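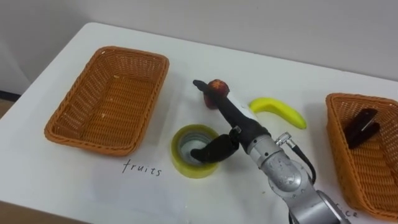
Wicker basket on a white table, with "fruits" handwritten below it.

Filed under: Grantee Updates, Digital Language & Symbols

Hi all! Second progress report from the Mutside project, and this one's longer than the first, so maybe get a coffee. We're a little over halfway through the grant and I have good news, some so-so news, and one thing I need a decision on.

Quick refresher for whoever's new on your end: we're looking at how people read reaction icons in group chats when the sender and the reader are on different phones. Same thumbs up, same folded hands, drawn a bit differently on each system, and people can walk away with pretty different ideas of what was meant. (My own mother thinks the folded hands are a high five. We've stopped discussing it.)

The survey closed in March. We were hoping for 2,000 responses and we passed that with a few days to spare, which made me very happy because the first week was so slow I'd started drafting an apology to you. Kikuchi hosted the form and did the translation into Spanish. Their Spanish wording for "sarcastic" went through more drafts than the rest of the survey put together, but I like where it landed.

The interviews are where we've slipped. The plan said 315 and we've done 145. Scheduling is the whole story there, plus a stretch when the booking page was showing everyone the wrong time zone and a bunch of folks dropped off. That's fixed now, and the bookings look a lot healthier. I'd still rather tell you now that I don't think we get to the full number by the end of summer.

What are we hearing? The plain smiley is a mess! Younger people keep telling us it reads as cold or annoyed, and older people use it exactly the way it looks. We expected some of that. I didn't expect the skull to be so well understood across ages, and I've had to rewrite a section of the draft over it. Work chats are their own world too, with people saying they wait to see what the boss uses first.

On privacy, Privora finished its review of how we store the chat screenshots people send us. They asked for 2 changes: blur profile photos before upload, and delete the originals sooner than we'd planned. Both are in place. The blurring tool is slow, so uploads now run overnight.

Money is fine. We're under on travel and over on transcription, and I'd like to move the leftover travel funds across. That's the decision I need. The updated budget sheet is in the shared folder, second tab.

Next up is the picture library, where anyone can look up an icon and see how it's drawn on different phones. Gamar is building it and the search already works on my laptop, though it falls over if you type two words. I'll send a link once it can handle that. The next report will have the age breakdowns, and I'm around all month if you want to talk before then.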